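Staff Room > Technology > Meeting Notes

June 10, 2024 | Posted by the Flostby Learning Technology Group

Minutes: classroom software review

Attendance was nine. The January minutes were approved with one correction: the Trillow trial covered grades 6 and 7, and grade 8 was left out.

1. Trillow quizzes
Teachers at the Beden campus want to keep the quiz tool. Students like getting their marks right away. The complaint is still that a quiz can't be copied from one class to another without losing the images. The group agreed to renew for 85 seats. A request for 100 was put off until the budget is set.

2. Recorded lessons
Short narrated slide lessons are now on the Sisay site for math and earth science. Science staff asked for captions on all of them. Captions will be added to new lessons first, older ones as time allows. File names should start with the unit number.

3. Gradebook sync
Scores still come over as whole numbers, so a 69.5 shows up as 70. Teachers should check by hand before reports go out. A ticket is open with the vendor.

4. Hardware elective
The outline was accepted with one change, moving the unit on memory ahead of the unit on storage. Slides will be shared in the usual folder.

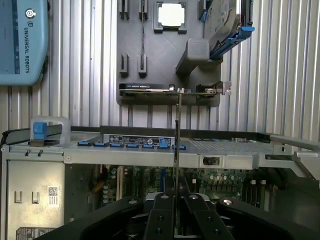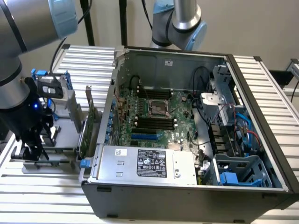 Open desktop case on the worktable

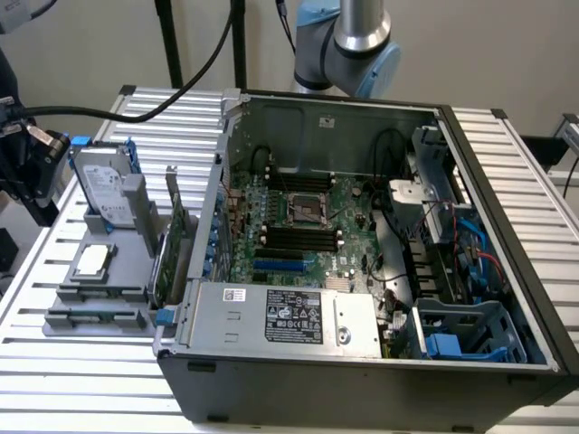

5. Training
Two sessions on building interactive slides will be offered before classes start, one at each campus. Sign-up is through the staff page. New hires go first.

6. Other items
The shared login for the slide add-in will be shut off. Staff need to move their saved lessons to their own accounts.

Next meeting: date to be set by email.

2 comments | 4 shares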